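The Door That Pushed Back

Posted September 2019

So the arm stopped dead on us again last week, and I've had enough people ask me what happened that I'm just going to write it all down in one place. Get a coffee, this one rambles a bit.

If you're new to this blog: I work on household manipulation at Tinham, which is a long way of saying I spend my days trying to get a robot to open things. Cupboards, drawers, fridges. Since February it's been sliding doors, and I have developed feelings about sliding doors that I never expected to have. The control software is called Ramitska, we wrote it ourselves, and everything in this post is our own fault.

The fault looks like this. The gripper goes to the door, makes contact, starts to pull sideways, and for a moment all is well. Then the force reading at the wrist climbs, and climbs, and Ramitska decides it has hit something (or someone!) and throws a protective stop. Brakes on, arm frozen, fingers still at the door. You'd think, fine, that's the safety system doing its job. And the first time I did think that. I cleared it, ran it again, and it stopped in the same spot.
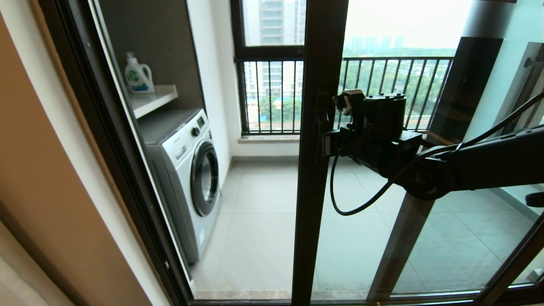

Sliding doors only want to go one way, and that's what makes them so mean to robots. A hinged door is forgiving, it swings and your arm can be a bit sloppy about the arc. A slider wants a straight line, and if your idea of straight is off by even a little, you're shoving the panel into its own track the whole way along. The one on this balcony has a thick metal frame and a big sheet of glass in it, and when the arm reaches out to the upright from the side like that, a small error in the angle has a lot of door to argue with. I knew all this in theory. I had a slide about it, even.

What I did next was the dumb part, and I want to be straight about it. We had a force limit of 100 newtons, and I got it into my head that the limit was too timid for a heavy door. So I raised it. Not by a crazy amount, but I raised it on my own, at the end of a long afternoon, without telling anyone, and I ran it again. The door moved! I was thrilled for maybe a second and a half. Then there was a horrible creak, the whole panel shuddered, and I slapped the stop button so hard I hurt my palm.

No damage to the glass, no damage to me, and I was standing well back. But I went and sat down for a while after that one.

Indira Pai, who looks after safety for our group, was a lot nicer about it than she could have been. She asked me one question, which was what I'd have done if the limit had been right all along. I didn't have a good answer. I'd treated the stop as the bug, when the stop was the only thing in the building that was working properly.

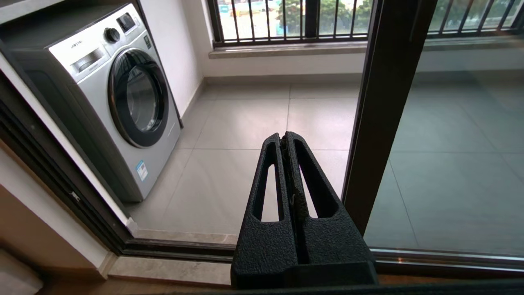 So we put the limit back where it was and went through the logs like grown-ups. We had close to 3,000 saved pulls by then, from all sorts of doors, and Indira suggested splitting the wrist force into along-the-track and into-the-track and plotting the two separately. I'd only ever been looking at the total. Well! On the bad runs the along-the-track part was perfectly ordinary. Nearly all of the extra was going sideways, into the frame, and it grew steadily with distance, which is just what you'd expect if the pull direction was wrong from the start.

And it was wrong. By about 4 degrees. Someone had taken the wrist sensor off for cleaning and put it back on, and the calibration file never got redone. (Someone was me. Of course it was me.) The arm thought it was pulling along the track and it was really pulling along the track and a bit into the wall.

The fix for the calibration took less time than lunch. The fix for the rest of it is taking longer. Ramitska now checks the sideways force on its own, with its own much lower limit, and gives up early if it starts to build. It also won't start at all if the sensor has been unplugged since the last calibration, which has already annoyed two of my coworkers. And changing a force limit needs a second person to sign in, so I can't do what I did, however sure of myself I'm feeling at five in the afternoon.

I still don't love how it lets go after a stop. At the moment you have to back it off by hand with the brakes released, and with the fingers up against a door that's under load, that's a moment where I'd like my own fingers to be somewhere else. Indira wants it to ease off the force first and then retreat along the path it came in on. I think she's right, but I haven't written it yet, and until I do we're keeping hands away and using the slow jog mode.

If any of you have done this on a compliant arm I'd love to hear how you handle the release. Comments are open again now that I've cleared out the spam.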